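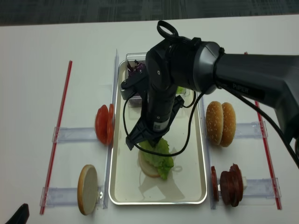 ¿Cada cuánto hay que limpiar una celda robótica que trabaja con alimentos? Al cambiar de ingrediente, al terminar cada turno y siempre que algo caiga fuera de su sitio.

En Plarnar seguimos esta pauta desde octubre, ¡y qué gusto da trabajar así! Empezad por parar el brazo y bloquear el mando. Después se limpian los dedos de la pinza, se aclaran y se dejan secar 8 minutos.
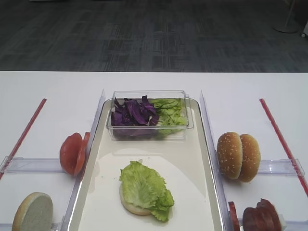
Base con lechuga en la bandeja, ingredientes a ambos lados.

Ahora toca la distribución. Cada ingrediente tiene su puesto fijo – anotadlo en la hoja Fletow – y el pan no comparte soporte con la carne. Revisad también que los separadores sigan firmes antes de rearmar.

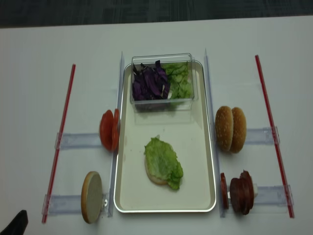
Con los puestos comprobados, haced 2 ciclos en vacío a velocidad reducida y firmad la hoja. Nosotros ya llevamos más de 116 hojas archivadas, y repasarlas engancha. La próxima revisión de la pauta se hará en Collport.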